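# Working out what your standby power really costs

Every winter somebody publishes an article claiming that the gadgets you leave plugged in are eating your wages. I've never quite believed it. Most of those articles quote a yearly figure, don't say how they got it and then link to a shop. So this is how to find the number for your own house, with a cheap meter and a bit of patience.

## What you need

- A plug-in energy meter that reads in watts and in kilowatt-hours. Mine is a Kermani, bought second-hand. I wouldn't pay extra for one with an app.
- A recent electricity bill, for the unit price.
- Paper. A spreadsheet is fine too, but you'll be crouching behind the television and paper survives that better.

## Check the meter first

Cheap meters are poor at very low loads, and low loads are the whole point here. Plug the meter in with nothing attached. If it shows more than zero, write that down and take it off every later reading. Then try something simple and known, such as a kettle marked 2,000 watts on its base. The reading may be a little out, as mains voltage wanders. If it's wildly out, send the meter back.

## Measure groups before single items

The usual advice is to test each appliance in turn. I think that wastes an evening. Start with whatever already shares an extension: the television corner, the desk, the shelf where the router lives. Put the meter between the wall and the extension, switch everything to its normal "off" state and wait a few minutes before reading. Some boxes keep working for a while after you tell them to stop.

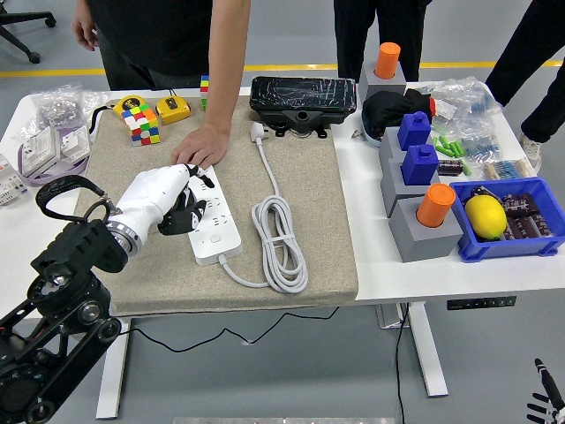 If the whole group draws under 2 watts, leave it alone and move on. There's nothing in there worth chasing. If it draws more, unplug one item at a time and note how far the reading drops. The culprit is often something dull, like an old set-top box or a speaker with its own power supply. Phone chargers, which get most of the blame, hardly moved my meter at all.

## Don't trust a single reading

Anything that wakes itself up will fool you. Leave the meter on for 12 hours overnight, read off the kilowatt-hours and multiply by 1,000, then divide by 12. What you get is the average draw in watts. Defne Sezer, who tried this on her printer, found the overnight average well above the figure she'd seen on the display – it was waking up to clean itself.

## Turn it into money

Multiply the average watts by 8.76 to get kilowatt-hours for a full year, then multiply by your unit price. Leave out the standing charge, as you pay that whatever you do. If the thing is in proper use for part of the day, take those hours off.

Now compare the result with the price of whatever you were about to buy. I had a Roren "energy-saving" extension in my basket, and on my readings it would have taken longer to pay for itself than I expect to own the television. I put it back and now use the switch on the wall.

Some things should stay on whatever the meter says: the freezer, the router if your phone runs through it, any alarm.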